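Call for participants: do "productivity" planners do anything?
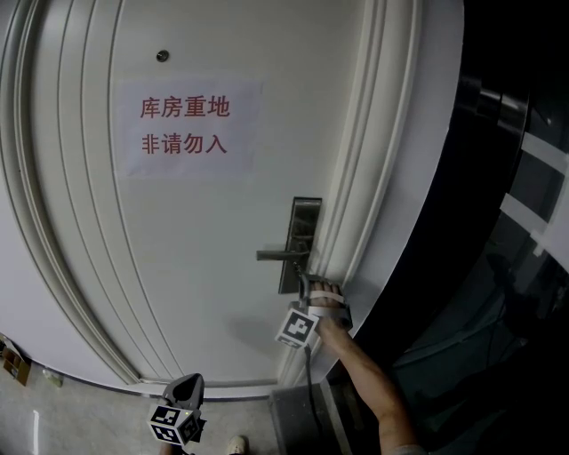 Who is asking

Flatbridge is a small consumer research outfit in Hindden. We test claims made about household and office goods, and we go in doubtful. This round is paper planners, the kind with habit trackers, gratitude boxes and a foil-stamped promise on the cover. One popular style sells for the price of a decent dinner and says it will give you back your mornings. We would like to see the mornings.

Who we want

We need 80 adults who work at least part-time and who don't currently use a planner of any kind. A phone calendar is fine. If you already love planners, or sell them, or have a channel about them, please sit this one out.

What you'd do

Half of you will get a branded planner. The other half will get a plain ruled exercise book and no instructions. You keep using whichever one you're given through October and fill in a short form each evening, before 9 pm if you can manage it. There are 2 interviews, one at the start and one at the end, by phone or at our office on Torres Street.

You don't get to choose your group, and we won't swap you because you were hoping for the nice one.

What you'd get

$200 on completion, paid by bank transfer. Drop out early and we pay for the weeks you finished. You keep the book — for whatever that turns out to be worth.

Who pays for this

Fair question, and you should ask it of every study. Our reader subscriptions do. Futoline, who make one of the planners, offered us free stock. We said no and bought ours at the shops.

What we can't promise

A result. Last year's trial of desk lamps had 700 applicants and found nothing much at all, which we published anyway. We also rely on you telling us the truth about skipped days. Blank pages are data, so please don't fill them in the night before your interview.

To apply

Email Edin Radulović at Flatbridge with your age, your usual work hours and the last thing you forgot to do. Questions about privacy or payment go to Bujar Živković at the same office.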